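家庭档案整理入门 第三讲讲义:先腾地方,再分东西

上次课后有好几位同学问我,家里的老信、老照片、账本到底从哪儿下手。我的回答可能有点扫兴:先别碰纸,先看屋子!我自己头一回整理外婆留下的东西,兴冲冲把几包信全拆开摊在床上,到了晚上要睡觉,只好又胡乱塞回去,原来的顺序就这么没了,到今天我还在后悔。

一、选地方

纸怕潮、怕晒、怕忽冷忽热,这三样大家都听过。所以阁楼和地下室我一般不推荐,哪怕那里最宽敞。挑一间平时有人住的屋子,靠内墙,离暖气和水管远一点。墙面上有点灰印子、擦痕没关系,真正要留心的是霉点和水渍,用手背贴一贴墙,觉得发凉发潮就换地方。

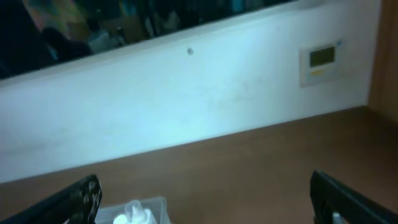

光线也得管。窗帘能拉就拉上,台灯用的时候开,走的时候关。我有个学生Zainab Effiong,她把祖父的明信片放在朝南的窗台上“晾一晾”,一个夏天过去,蓝墨水淡得几乎认不出来了(她允许我每年讲一遍这个故事,谢谢她)。相框里正挂着的老照片也一样,可以扫描一份挂复制件,原件收起来。

温湿度计买个便宜的就行,放在箱子旁边,别放在门口。每周看一眼,记在本子上,坚持到九月,你就大概知道自己家是什么脾气了。数字一直上下乱跳的话,比偏高一点还要麻烦。

二、粗分

粗分就是只看外面,不读内容。这一条最难做到,我知道!你一看到某封信的开头就会坐下来读,一读就是一下午。请忍住。拿到一包东西,先问:它是谁攒的?是在哪里攒的?同一个人、同一个抽屉里出来的,就放在一起,别急着按年份拆散。档案学里管这个叫“来源原则”,期末会用到,请记住这个词。

我们这门课的练习材料是Edet家的那批文件,一共314件,装在旧饼干盒和鞋盒里送来的。Rosine Le Goff老师当年做第一遍粗分,只分了5堆:信件、照片、账目、证件、说不清。对,“说不清”是正经的一堆,而且往往最大。初学者喜欢硬给每样东西找个归宿,结果一张当票夹进了情书里,后面的人找都找不到。

三、临时容器

粗分阶段用的容器和长期保存的容器是两回事。临时的只求干净、干燥、开口大、拿放方便,透明塑料盒就很好用,不掀开也能看见里头。放在结实的桌子上,别摞高。盒底要是有凸起的字或者花纹,先垫一张白纸,免得在薄信纸上压出印子。

长期保存嘛,我还是偏向无酸纸盒。塑料种类太多,有些放久了会放出气味,底下的标记又小又难认,与其猜,不如不用。橡皮筋、回形针、透明胶带一律请出去,生锈的回形针要慢慢褪,别硬扯。

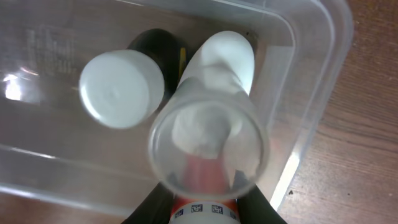

四、编号和登记

编号用软铅笔,轻轻写在背面右下角。圆珠笔不行,便利贴也不行,胶会留在纸上。号码越简单越好:来源、堆、顺序,够了。我见过有人设计了一套带颜色和字母的号,自己过两个月都看不懂。

登记表用纸的还是电子的都随你,但一定要有“原来在哪儿”这一栏。Admont那批家书之所以能把收信人弄清楚,靠的就是登记表上一句“与裁缝账单同袋”。

课后作业:从自己家里找一个抽屉,只做粗分,不读内容,写一页记录,下次带来。读了的同学也请老实写上读了多久,我不扣分。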